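To: Textile Care and Linen Handling list
From: Dorothy Hulme, Linen Services, Novetley
Subject: Re: Folding of coloured cloths before issue

Dear colleagues,

Thank you to the Tunstall office for raising this matter, which also came up at our own May meeting. The earlier message is quoted in full so that members who have joined recently may follow the discussion.

> We receive 109 coloured cloths each week in red, blue and yellow.
> At present some are rolled and others are folded flat, according
> to who is at the table. The rolled cloths sit well in the cupboard,
> but users complain of creases when they are opened out. We should
> be grateful to know (a) whether other sites have settled on one
> method, (b) what surface is used for the work and (c) whether
> cloths should go back into the basket at any stage.
> Linen Desk, Tunstall

I shall take the points in a slightly different order.

Surface

We recommend a smooth, pale table with nothing else on it except the basket and the cloths in hand. Strongly coloured cloths show up well against it, and stray threads are easily found. The table should be wiped before each session and again before any white items are handled. Our former tables at Vunau had a raised join down the middle, which caught on loose hems, and they have been withdrawn.

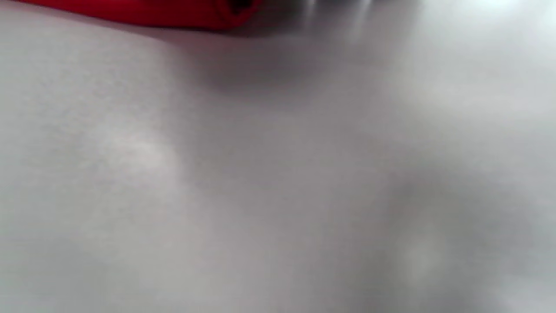 Red cloth at the edge of a pale, smooth surface.

Rolling or folding

Both methods remain in use within Novetley. Rolling is preferred for the small cupboards, where the shelf depth is limited and cloths are taken one at a time. Flat folding is preferred for anything issued in packs of 10. What we do ask is that a single method is kept for each colour, so that a mixed shelf can be checked without opening anything out.

Whichever method is chosen, the cloth should first be opened fully and the corners found. Much of the creasing reported by users comes from rolling a cloth which is still bunched in the middle. Staff should use both hands and smooth outwards from the centre – pulling at one corner simply moves the crease elsewhere.

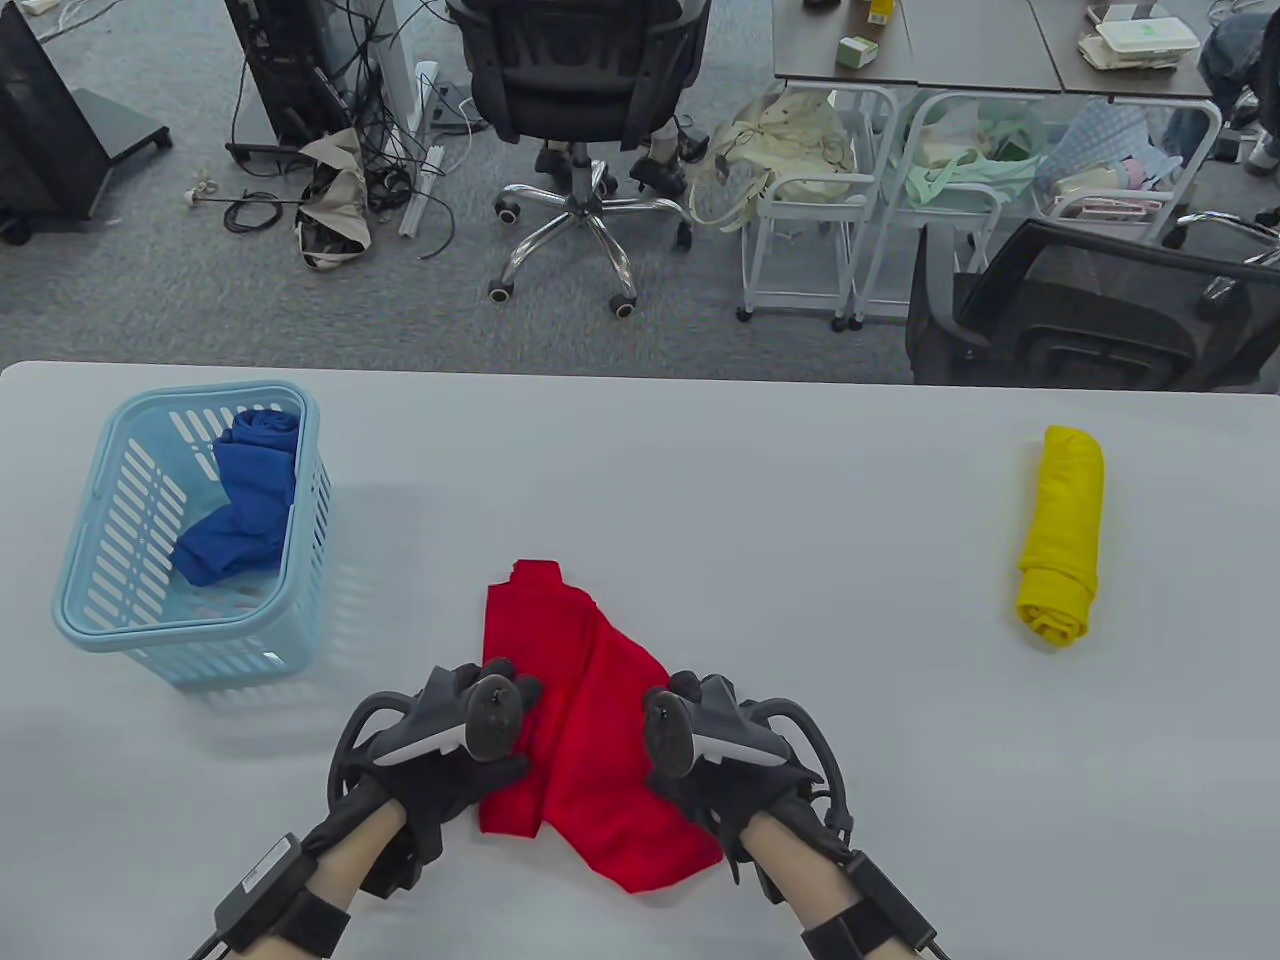
Red cloth in hand, with a rolled yellow cloth to the right and a blue cloth in the basket.

Use of the basket

The basket is for unsorted cloths only. Once a cloth has been rolled or folded it should stay on the table until the session is complete and then go directly to the shelf. At the Javano site finished cloths were being returned to the same basket, and 83 had to be done again in one week. A slotted plastic basket is quite suitable, provided that the rim is free of rough edges.

Seams and edges

Each cloth should be held up briefly before folding and the long edges looked over. A tuck or pucker in the edge will prevent the cloth from lying square, and it should be eased out by hand. Cloths with open stitching are to be set aside for repair and not issued.

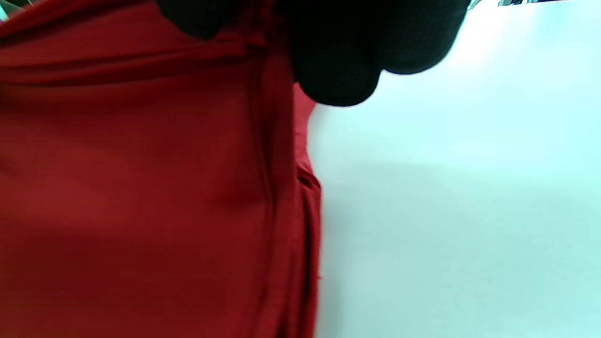 Next steps

Tunstall may wish to try one method per colour for 4 weeks and report back to the list. Other sites are invited to send their present practice to me by Friday, stating the size of cloth and the depth of shelf. Replies will be gathered into a single note and circulated to members.

Yours sincerely,

Dorothy Hulme
Linen Services, Novetley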